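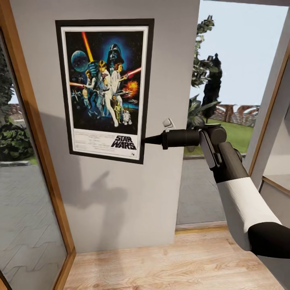

Fernsteuerung eines simulierten Arms: Greiferspitze gerät beim Anfahren des Lichtschalters regelmäßig zu tief

Estrella Ledesma
Verfasst am 2018-07-27

Sehr geehrte Mitglieder des Forums,

im Rahmen des Vorhabens Bultside zeichnen wir Vorführungen auf, in denen eine Bedienperson den Arm in der Simulation fernsteuert und einen Wandschalter betätigt. Der Schalter befindet sich rechts neben dem gerahmten Star-Wars-Plakat. Die Anfahrt erfolgt von rechts unten. In der beigefügten Stellung liegt die Spitze knapp unterhalb des Schalters und berührt beinahe den rechten Rand des Rahmens.

Von 338 aufgezeichneten Durchgängen mussten 34 verworfen werden, überwiegend wegen dieser Abweichung. Die Bedienpersonen geben an, die Tiefe am Bildschirm schlecht einschätzen zu können. Ich bitte um Auskunft zu zwei Punkten: Sollte die Skalierung der Handbewegung in Wandnähe herabgesetzt werden? Und sind fehlerhafte Anfahrten mit anschließender Korrektur für das Anlernen verwendbar?

Mit freundlichen Grüßen
E. Ledesma

Prallska

Zu Punkt eins: ja. Wir setzen die Skalierung herab, sobald der Abstand zwischen Spitze und Wand 17 cm unterschreitet. Die Umschaltung sollte gleitend erfolgen, andernfalls entsteht ein Sprung in der Aufzeichnung, den das Modell später nachahmt. Als Tiefenhinweis kann der Schatten des Arms auf der Wand dienen. In Ihrer Ansicht fällt er schräg unterhalb des Plakats; ob er für die Bedienung ausreicht, hängt von der Lichtquelle ab. Eine zweite Ansicht parallel zur Wand ist vorzuziehen.

Zu Punkt zwei: Korrigierte Anfahrten sind verwendbar, sofern die Korrektur vollständig aufgezeichnet wurde und der Schalter am Ende betätigt ist. Sie sind gesondert zu kennzeichnen — ein Anteil von mehr als sechs Prozent hat bei uns zu zögerlichen Bewegungen geführt. Durchgänge mit Berührung des Rahmens bitte ausschließen.

Contreras

Bei uns lag es am Werkzeugbezugspunkt. Der war noch auf das Handgelenk gesetzt und nicht auf die Spitze. Bitte zuerst prüfen.

Gerport

Ich schließe mich der ersten Antwort an. Die Startstellung des Arms sollte außerdem zwischen den Durchgängen verändert werden. Wie das in Ihrer Umgebung eingestellt wird, ist mir nicht bekannt.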